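Unit 4 handout: Grasp planning in simulation, part 2
Intro to Robot Manipulation
Instructor: Kekeli Nutsugah
Lab room: Nitberg 262

Read this before you come to lab. Bring your notes from part 1, where we did boxes and cylinders. Those shapes have flat sides or a clear axis, and most of you got a working grasp on the first or second try. The objects in this unit have neither.

What is due

Each team turns in one planner file, one settings file and a written report of no more than 9 pages. The report counts for half the grade on this unit. Teams stay the same as in part 1. If your partner dropped the course, see me and I will put you with another team.

The project is due at the end of April. Upload it to the Minhas folder for your section. Do not email it.

Setting up

Log in to any lab machine and open the Rukier simulator. Pick the folder called unit4. You will find 17 start files in it, numbered 01 to 17. Each one loads a table, a target object and sometimes one or more other objects. The lighting is different from file to file and you should leave it as it is. If you change the lighting your scores will not match mine when I run your code.

The camera in these files is mounted on the wrist of the arm and looks down. When you first load a file you will get the camera view only. Press the tab key to switch to the outside view. Use the outside view for debugging. Your planner may only use the camera view.

Save your work to your own drive. The lab machines are wiped each night.

Step 1: find the target

Your code has to return an outline of the target in the camera view. You may use the color method from part 1 or the edge method from the reading. Either one is fine if you explain your choice in the report.

Three things cause most of the errors at this step. The first is bright reflections on the table, which a simple brightness threshold will pick up as a separate object. The second is shadow next to the target, which gets added to the outline and makes the object seem wider than it is. The third is a target that runs past the border of the view. In that last case your outline is incomplete, and the center you compute from it will be wrong.

If the outline touches the border, your code should raise the camera or shift it and take a new view before going on. Write this as a loop with a limit on the number of tries.
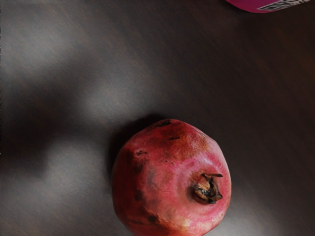
The center of the outline is the usual starting point for a grasp, and for a ball it would be enough. Fruit is harder. In the pomegranate view the bottom of the fruit is out of view, so the border check from step 1 should catch it before any center is computed. The crown on the right side also needs attention. It is dark, it sticks out from the rind, and a color method tuned to the red skin will leave it out of the outline. A finger pad placed there would meet the points of the crown before it meets the rind. Mark the crown as a no-contact region and choose a pair of contact points on either side of the body. The small dark marks on the skin are surface color and your planner should ignore them. If your code returns them as holes in the outline, fill the holes before you go on. Also check what your color method does with the pink object in the top right corner. It is not the target.

Step 2: choose the contact points

Go around the finished outline and list pairs of points where the surface directions are close to opposite. Drop any pair that is wider than the gripper can open. Drop any pair that touches a no-contact region. Score the rest using the formula from the second lecture and keep the best one.

You can test fewer points to save time. Testing every point on the outline is slow, and the result is rarely better. State in your report how far apart your test points were.

Step 3: approach and close

Come straight down over the midpoint of the pair. Stop above the object, turn the wrist to line up the fingers, then go down the rest of the way. Close at the slow speed. The fast setting tends to push round objects out of the fingers before both sides are in contact, and the run is then scored as a miss.

Lift, hold and put the object back down. A run counts as a success if the object is still in the gripper at the end of the hold.

The report

Include a table with one row per start file. For each file give the grasp width, the score of the chosen pair and whether the run succeeded. Pick two failed runs and explain what went wrong in each. "The simulator was off" is not an explanation. Say which step produced the bad value and show the value.

If you had no failed runs, change one setting until you get two, and write about those.

Skarkska, chapter 3, covers surface direction and contact pairs and is the best place to look if step 2 is giving you trouble. The worked problems at the end of the chapter use the same notation as the lecture.

Lab hours

The room is open until 9 p.m. while the unit is running. I am there in the afternoons. Bring your settings file and the number of the start file that is giving you trouble.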